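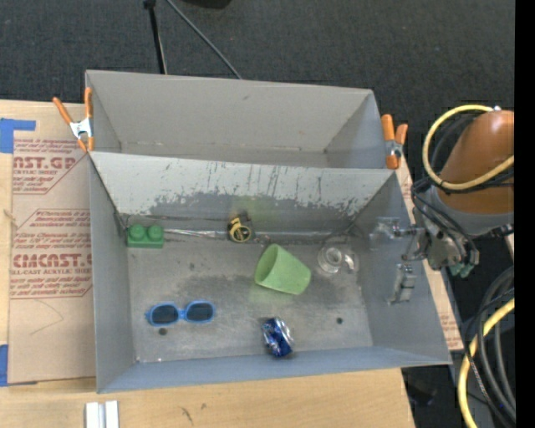
Figure 3. The double bin on the bench, with the arm reaching in from the right and six objects in the front compartment.

3.2 The bin and what we put in it

I wanted a workspace we could put together in a shared workshop with hand tools and whatever was on the shelf, so the Trenstead bench is a plain wooden tabletop with a sheet-metal double bin sitting on it (Figure 3). We never bolted the bin down. Spring clamps grip it near the junction of the two compartments, and I'm rather fond of them – you can have the whole thing off the table and back on again before the kettle boils! The price is that it creeps. Over a long session the bin wandered far enough to upset our grasp positions, so we went back to measuring its corners at the start of each run and feeding the numbers to Wano, our control script.

The divider between the compartments slopes, and by now it's badly scratched and worn in ragged patches. I did think about repainting it (there was half a tin of grey left over), but the worn patches gave our object detector, Tritano, such a hard time that we kept them in. A detector that only copes with clean metal isn't much use to people working in a shed.

For objects we raided kitchens and drawers. The set in Figure 3 is a green toy block, a tape measure, a light green plastic cup, a clear cup, blue-framed sunglasses and a crumpled drinks can. The clear cup is the nasty one, as its side more or less melts into the metal behind it, and Tritano missed it far more often than anything else. The can was second worst, mostly down to glare. I'd expected the sunglasses to be awful and they were fine, provided the fingers came in across the bridge.

We logged 3,378 grasp attempts between the two compartments. The first 700 were made with the old finger pads and are left out of the results in Section 4. Another 191 were stopped by hand, nearly always over a snagged cable, and we count those as failures, which seems only fair. Cárdenas, the grasp planner, was given the same time limit throughout.

The cabling is still the weakest part of the build. It loops loosely at the wrist, and we keep the arm slow near the bin walls for that reason. A proper sleeve is next on the list, along with a stop block to cure the creeping.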